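Speaker notes: Looking after a new lawn in its first season
Stondside Gardening Society, evening talk
Serena Morelli

Print this page | E-mail this page

Opening

Say good evening, thank Maëlle for the invitation and for the very good lemon cake, and ask for a show of hands. Who has laid turf in the past year? Who is thinking of it? Who has come along to keep somebody company? (All are welcome, and the last lot usually end up asking the best questions.)

Then tell them about my first lawn at Stadow, which I laid on a warm afternoon with great pride and then left alone while I went to see my sister. When I came home the edges had curled up like stale sandwiches. I'd like everyone to go home tonight knowing how to avoid that, and I shall try to keep to the time I've been given, though those who know me will have their doubts!

Before the turf comes

Talk about the soil first, and don't rush it. Dig over, take out the stones, rake, tread it down with your heels, rake again. It's dull work and you'll wish you'd asked a friend round. If the ground is sitting wet after rain, put the job off and ring the supplier to change the delivery. Most of them would far sooner move a date than have you lay good grass on a bog.

Mention that rolled turf doesn't keep. Lay it the day it arrives if you possibly can. If you can't, unroll it somewhere shady, grass side up, and give it a drink.
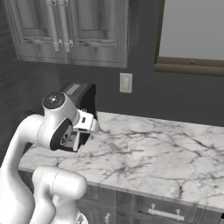 Watering

Slow down for this part, because it's where most of the trouble starts. Water well as soon as the first few rows are down, even if you haven't finished the rest. After that, soak it every day for the first 14 days if the weather is dry, early in the morning or in the evening. Lift a corner now and again and feel the soil underneath. If it's dry there, you've only been watering the leaves, and you'll need to leave the sprinkler on a good deal longer.

Tell the Tullow story here if they seem cheerful. (The hose, the neighbour's open window, the ironing.)

The first cut

Wait until the turf has rooted. Tug it gently, and if it holds, you're ready. Set the mower high, make sure the blades are sharp, and take off no more than a third of the length. I waited 19 days at my present house and was itching to get the mower out for most of them. Bring it down a notch at a time over the next few cuts, and keep the clippings off while the grass is young.

Keep children, dogs and garden chairs off until then too. I do know how hard that is in a fine spell.

Feeding and the first winter

A light feed once it's growing strongly is plenty. Stop the high-nitrogen stuff by the end of summer and change to an autumn one. Rake up leaves every few days, stay off when there's frost, and don't panic in February, when every lawn in the county looks dreadful. If there are gaps along the joins, brush in a little sandy topsoil and a pinch of seed once spring warms up.

Questions

Leave a good quarter of an hour. Have the spare handouts ready by the tea table, and remember to repeat each question for the people at the back.

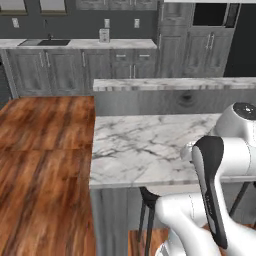
Alfredo Galang asked whether he could lay new turf straight over his old lawn, as the old one was mostly moss and he didn't fancy digging it out. I said I was sorry, but no, the roots need to get down into proper soil, and he'd do much better to hire a turf cutter for the morning and strip it off first. He took it very well. Add a line on this to the soil section before I give the talk again.

Related items
Edging a lawn without tears
Moss: live with it or rake it out?
Notes from Noel Baluyot's talk on shady borders
Choosing a second-hand mower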